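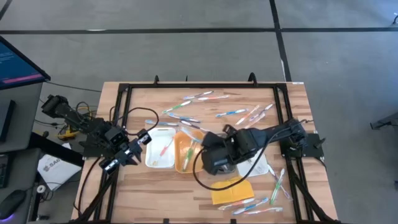 Mirjam Ammann demande s'il faut trier les brosses à dents par couleur de manche ou par usage. La question revient chaque année, et elle décide de tout le reste du rangement.

Module 9 - Ranger les petits objets de toilette
Salle 301, site d'Emville

Rappel du cours précédent : on vide d'abord, on trie ensuite, on range en dernier.

1. Le tri
Par usage : brosses en service, brosses de réserve, brosses passées au ménage. La couleur du manche sert seulement à reconnaître la sienne. Une brosse de ménage ne retourne jamais dans le plateau de toilette.

2. Les plateaux
Un plateau peu profond par personne suffit. On pose la brosse en biais si elle est trop longue. Chiffon plié à portée de main pour essuyer le plan de travail avant de commencer.

3. Les bacs

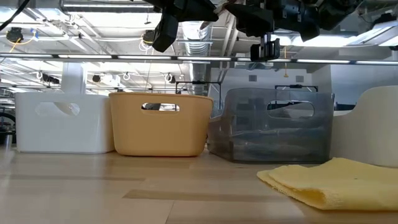

Les bacs reçoivent ce qui ne sert pas tous les jours - réserves, flacons, linge de toilette. Une poignée ajourée facilite la prise sur une étagère haute. Bac translucide pour les réserves, bac opaque pour le reste.

À préparer pour la prochaine séance : fiche 3083, exercice 2, à remettre à Hermine Plattner.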